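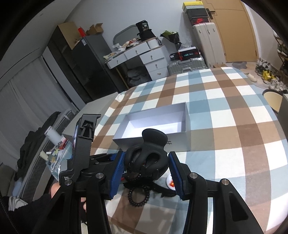 Start states, end states, and what counts as one episode

Revision 7 of my collection rules for hand-held grippers has been in use since April. The previous revision ran long and people stopped reading it, so I cut it down to the parts that change whether an episode is kept. Feng-yi Tai reviewed the draft and objected to two items. Her wording replaced mine on both.

The first rule is that an episode has a written start state. The operator reads it before recording. "Box on bed" does not qualify. A usable entry names the object, says whether it is open or closed, says whether anything is inside it, and gives the pose of the gripper: jaws open or closed, facing the object or facing away. If the room does not match the entry, fix the room or rewrite the entry. Do not record and annotate later.

The second rule covers background. Homes are cluttered and the clutter stays. Operators used to tidy before the first take, and in the Wakness set this gave us 434 episodes with bare furniture that then had to be down-weighted. Move an item only if it blocks the motion or shows private information such as an address or a medical label. Log what was moved. Put it back at the end of the batch.

Third, one episode holds one task. If the operator finishes, notices that something fell, and picks it up, the pickup is cut and discarded. Feng-yi wanted it saved under a separate tag. We agreed on a tag called "recovery," which may be used only when the dropped object was part of the task.

Naming

Session names follow the Lerasano pattern: site, operator code, task code, take. No free text. Mockus will import free text without complaint and then sort on it, and I spent most of an afternoon undoing that. 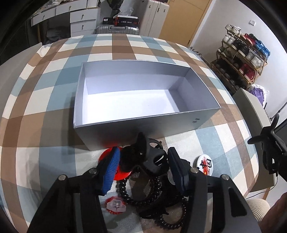 Object descriptions need the same discipline as file names. Vocabulary drifts within a single batch, and a label that is obvious to the operator at ten in the morning is ambiguous to the annotator who gets it later. For a container, the entry records shape, lid, contents, and which wall the gripper faces. A rectangular box with no lid, empty, near wall toward the gripper, jaws spread: that is a complete start state, and it fits on one line. Color comes last and is optional, given that a silvery-gray outside and a white inside will be reported as "white" by one person and "gray" by the next. The pads get their own field. Where the two inner faces differ, as with ribbed blue on the left jaw and dark navy on the right, enter them separately.

Limits per batch

A batch is capped at 33 takes. After that the operator stops and checks the pivot screws, the pads, and free storage before starting another. The cap was higher under revision 6, and the Gravura reviewers sent back more of the late takes than the early ones, mostly for rushed approaches.

The archive passed 3,000 accepted episodes under the old rules. I am not relabeling them. They keep their revision number in the metadata, and anyone training on a mix should filter on that field first.

Open item: whether a change of room lighting within a batch requires a new start state. My current answer is yes. Feng-yi's is no, and the text of revision 8 will depend on which of us gets to it first.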